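Dancombe households asked to sort winter clothing at home before spring collection

March 6, 2022

The Dancombe Clothing Reuse Service has published new guidance for households preparing garments for its spring collection, which covers the town and the neighbouring parish of Weveck. Residents are asked to sort, check and fold their clothing at home, and to put aside anything that is to be kept for next winter before the collection bags are filled.

The guidance follows a review of the previous collection, held in December. More than 1000 bags were received during that round, and the sorting room at Levchenko House recorded 3419 garments as fit to be passed on without further treatment. The service considers that this figure could be higher. A good deal of clothing arrived tightly knotted together, with heavy outdoor wear pressed on top of light blouses and dresses, and staff time was spent on separating items that could have been kept apart from the beginning.
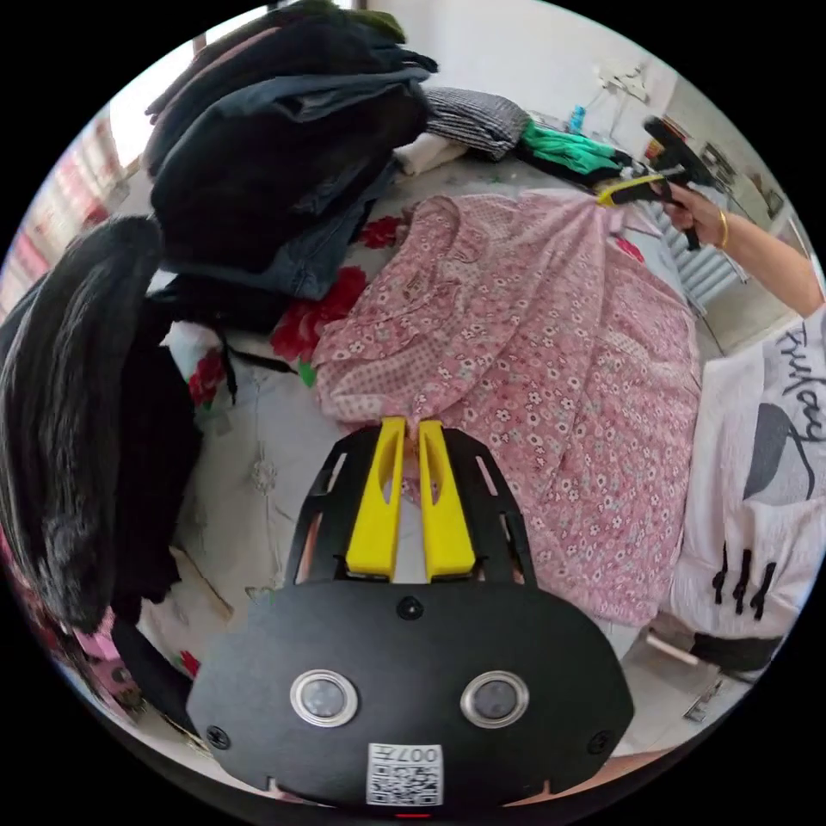

Community and Environment

The service recommends that sorting is carried out on a bed wherever possible. A bed offers a wide, soft surface at a comfortable height, and garments can be set out on it by type and by weight. Jackets and sweaters may be stacked together in one pile, with jeans folded beside them, while patterned and lighter clothing is best given a space of its own. Residents with a brightly patterned bedspread may find it helpful to lay a plain sheet over it first, as small marks on a printed fabric are otherwise easy to miss.

Daylight is preferred to electric light for checking. Dark garments in particular should be looked at near a window, where fading at the shoulders and wear at the cuffs will show more clearly. Items with a long or shaggy pile should be shaken out and brushed in one direction, and they should not be folded under other clothing for longer than is necessary.

Households are asked to work through one pile at a time and to decide on each garment before moving to the next. The guidance suggests three groups: clothing to be kept in use, clothing to be stored until the colder months, and clothing to be donated. Garments about which there is some doubt should remain with the household. The service cannot return items once a bag has been collected, and it received 17 requests of this kind after the last round.

Fine and lightly woven garments

A separate section of the guidance deals with blouses, summer dresses and other thin garments. These make up a small share of what is donated but are among the items most often asked for at the Relel shop, where clothing from the collection is offered to local families at low cost. They are also the items most likely to be creased or stretched on the way.

Residents are advised to place such garments on a hanger before deciding whether to donate them. Seams, hems and fastenings are easier to judge when the fabric is hanging than when it is bunched on a bed, and a garment that has lost its shape will usually show this at once. The task is simpler with the help of another member of the household - one to hold the hanger and one to draw the fabric straight. Slim plastic hangers are suitable for light clothing. Wide wooden hangers should be kept for coats and jackets.
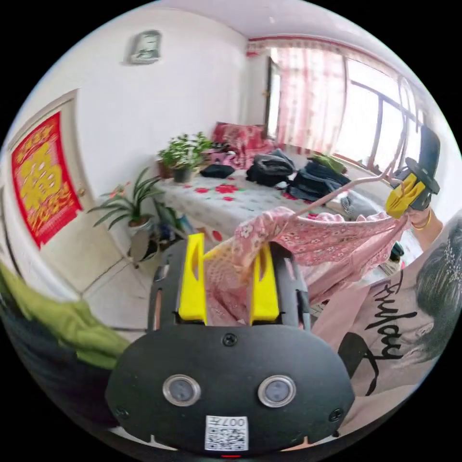 A pink floral garment on a hanger, with sorted piles of clothing on the bed behind.

Light garments that are to be donated may be sent on their hangers, provided that they are placed at the top of the bag and that the hanger is not broken. Where no hanger can be spared, the garment should be buttoned, laid face down and folded loosely with the sleeves turned in. Rolling is not recommended for thin cotton or for anything with a collar.

What can be accepted

The service accepts clean and dry clothing for adults and children in all sizes. Jeans, knitwear, jackets, shirts, dresses and nightwear are all welcome, as are belts and small bags in working order. Bedspreads, sheets and pillowcases may be given if they are free of tears, but they should be placed in a separate bag marked as household linen. Pillows and duvets cannot be accepted in this round.

Odd socks, used underwear and clothing with paint or oil on it should not be included. Garments with a missing button or a short length of open seam may be donated, and residents are asked to pin a small note to the item showing where the repair is needed. The mending group at Weveck Hall has agreed to take these items on again this year. It has asked that spare buttons, where the household still has them, are put into an envelope and pinned to the same place.

Clothing for storage

The guidance also gives brief advice on clothing that residents intend to keep. Heavy garments should be washed or aired before they are put away and should be completely dry. Knitwear should be folded, with the heaviest pieces at the bottom of the drawer or box. Coats may be hung in a cotton cover. Boxes kept beneath a bed should be lifted slightly off the floor where the floor is tiled - damp can gather there during a cold spell, even in a heated room. A list of contents fixed to the lid will save the household from opening every box when the weather turns.

Collection arrangements

Collection bags are being delivered with the spring edition of the Dancombe household newsletter. Each address will receive 2 bags, and further bags may be requested from the front desk at Levchenko House during normal opening hours. Residents of Weveck will receive their bags separately, together with a card showing the collection day for their street.

Filled bags should be tied once at the neck and left at the front of the property by eight in the morning. They should not be left beside public litter bins or outside the Relel shop when it is closed. Residents who live in flats may use the shared collection point at the rear of Levchenko House, which can be reached from the car park. In heavy rain, bags should be kept indoors, and a second visit will be arranged for the streets affected.

Residents who are unable to carry bags to the door may ask for help when booking by telephone. The full guidance is available in large print from the front desk at Levchenko House and from the counter at Weveck Hall.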